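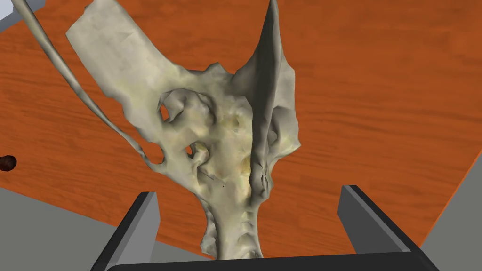

ハードウェアウォレットを買い替えた記録

6月に入ってから、ずっと先延ばしにしていたウォレットの引っ越しをやった。作業そのものは夜の9時に始めて、終わったのが11時半。思ったより時間がかかったので、次の自分のために手順と引っかかったところを書いておく。

これまで使っていたのはBrenddenの古い機種で、買ったのは仮想通貨を始めて間もないころだった。画面が小さく、アドレスを確認するのに何度もボタンを押して横に送らないといけない。それでも困ってはいなかったのだが、春にファームウェアの更新が終了するという案内が来た。すぐ使えなくなるわけではないと書いてあったものの、穴が見つかっても直らない機械に置いておくのは落ち着かない。

乗り換え先はKarkholmにした。決め手は画面の大きさと、パソコンなしでも初期設定ができること。比較サイトはどこも紹介料が入っていそうで参考にならず、結局、前の職場で一緒だったフェルハト(Ferhat Kırmızıgül)に聞いた。彼は同じものを2台持っていて、片方は予備として初期化したまま引き出しに入れてあるらしい。私は1台だけ買った。

最初に迷ったのは、古いほうのリカバリーフレーズを新しい機械にそのまま入れるか、新しいフレーズを作って送金するかという点。そのまま入れれば手数料はかからない。ただ、古いフレーズは一度、引っ越しのときに紙を段ボールに入れて業者に預けたことがある。誰かが見たとは思わないが、気になるので新しく作るほうにした。

新しいフレーズは紙に2枚書いた。1枚目を書いたあと、機械を一度初期化して、紙だけを見て復元できるかを試した。ここで1語間違えていた。自分の字の「n」が「r」に見えて、別の単語として打ち込んでいた。書き直してもう一度やったら通った。この確認を飛ばす人は多いと思うが、中身が空のうちにやっておくほうがいい。

送金はまず少額で試した。648円分だけ送り、着いたのを確認してから残りを送る。手数料が二重にかかるけれど、いきなり全部送る度胸はない。アドレスはパソコンの画面と本体の画面で頭から終わりまで見比べた。前の機械だとこれが面倒で、頭と末尾の数文字だけ見て済ませることもあった。新しいほうは全部が一画面に出る。

少額のほうは20分で承認された。残りはなかなか進まず、その間に台所を片付けた。手数料を低めに設定したのが原因で、途中で上げることもできたが、急ぐ理由もないのでそのまま待った。手数料は2回分の合計で1,605円。時間帯を選べばもう少し安く済んだかもしれない。

もうひとつ手間取ったのが、取引所のTrendoraに登録してある出金先の変更。新しいアドレスを登録すると、そこから丸一日は出金が止まる。これを知らずに夜中に登録して、翌朝に少し引き出すつもりが予定が狂った。毎月の積立には影響しなかった。二段階認証のアプリも古い携帯に入ったままだったので、ついでに移した。

税金の計算用に、送金の記録も残しておいた。自分のウォレット間の移動は売却ではないが、履歴を集計ソフトに読ませると、片側だけ見て出金扱いになることがある。以前それで数字が合わなくなり、年明けに半日つぶした。今回は送金した時点で日時、数量、手数料、取引のIDを表計算に書いておいた。手数料の分だけ残高が減るので、そこも別の行にしてある。

古い機械はまだ捨てていない。残高はゼロだが、昔使っていた細かいコインが別のアドレスに残っている可能性があり、それを調べてから初期化するつもりでいる。古いフレーズの紙も同じ封筒に入れた。封筒には「空、確認中」と書いた。

紙の保管については、1枚は家、もう1枚は別の場所に置いている。場所は当然書かない。金属の板に刻むものも売っていて、火事のことを考えるとそちらがいいのだろうけど、値段を見て今回は見送った。秋ごろにまた考える。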